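Ticket 834: Kikau headset, left earbud drops out during calls
Product: Lakico Kikau wireless earbuds
Opened by: Areti Liapis
Assigned to: Jomar Talavera
Status: Closed

Reported problem
Left earbud loses audio 3 to 4 seconds after a call is answered. Right earbud unaffected. Music playback normal on both sides. Phone and laptop show the same fault.

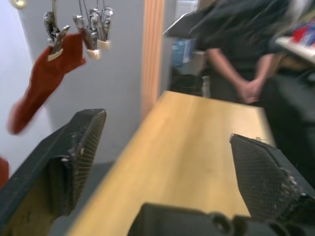
Step 1. Reset pairing
Customer removed the headset from both devices, held the case button until the light flashed white, and paired again with the phone only. Fault still present on the first test call.
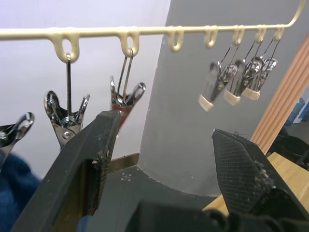
Firmware read from the app as build 561. Call audio on this build switches the left side to a separate microphone profile. Customer was asked to turn off "Side switching" under Call settings and repeat the test.

Step 2. Retest
Two calls completed with no dropout. With the setting turned back on, the fault returned on the next call.
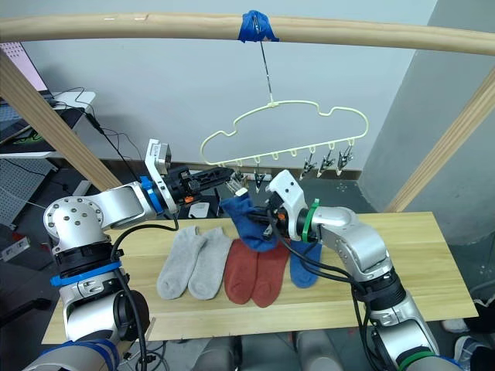
Log file received in August and passed to Christos Katsaros in firmware. He confirmed the left unit fails to answer the profile request and times out. Replacement left earbud shipped from Drorport.

Step 3. Replacement
New left unit paired at 4:10 p.m. Side switching on, three calls, no dropout. Old unit to be returned in the prepaid bag.
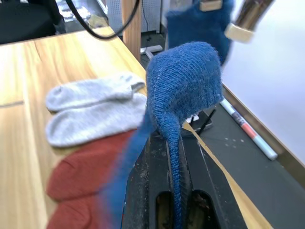 Blue knitted sock on the black gripper fingers

Closed by J. Talavera. Reopen under the same number if the fault returns.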